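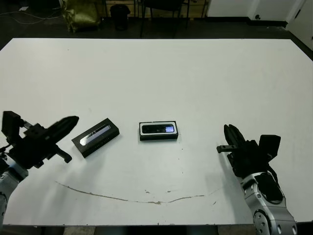
I loved the packing table at Grerkine the minute I saw it. It was white, it was huge, and you could lay out a whole life on it and still have room for your elbows. Two black boxes, a long clean edge, the dark floor beyond. I was supposed to be learning the phone boxes that week, and I'd already fallen for the lids.

A good lid goes down slowly! Did you know that? You set it on the base, let go, and it sinks on its own breath of air. I did it 103 times my first morning and felt every one in my stomach, like a tiny elevator.

The bad lids were from Bassi. They stuck at one corner and you had to coax them with a thumb, and I got fond of those too. I kept a tally on the back of my order sheet: 229 Melesum lids, smooth as cream, and nine from Bassi that put up a fight.

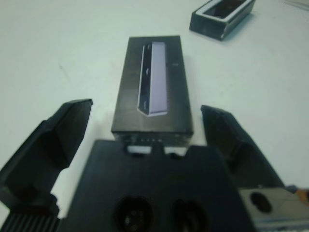

The printed ones were my favorites, the kind with the picture of the thing right on top. I'd turn each one until the picture pointed away from me and think about the kitchen table where it would get opened. Somebody's birthday, maybe. Somebody's first paycheck. A box is a promise with corners, I told my sister on the phone, and she laughed so hard she had to put me down on the counter.

But she came around. In April I brought her an empty Rultetti box, black with a bright rim, and she kept it on her dresser for earrings – then for letters, then for one letter only. She never told me who wrote it. I could hear the lid going down through the wall, that long soft sigh, and I'd lie there grinning at the ceiling like a kid.

The day I packed number 381 of the big order, I stopped before closing up. I lifted the tray out and set it by itself in the middle of all that white. It had round inside corners. I'd handled hundreds of them and I had never once run my finger along the inside, so I did, all the way around, and then around again the other way.

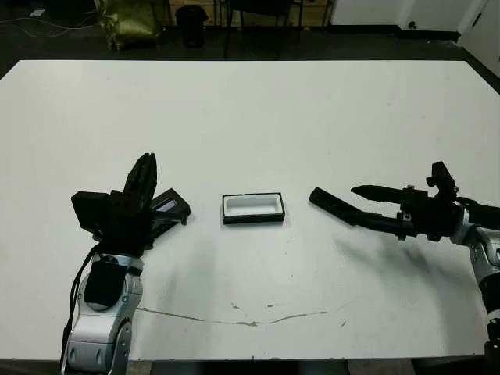 *The tray, out on the table.*

Then I wrote my sister a note on a scrap of order sheet, four words long, folded it small and laid it in the tray. It fit beautifully. I took it out again, of course – that box was going to a stranger – but I put the note in my shirt pocket and walked home with it.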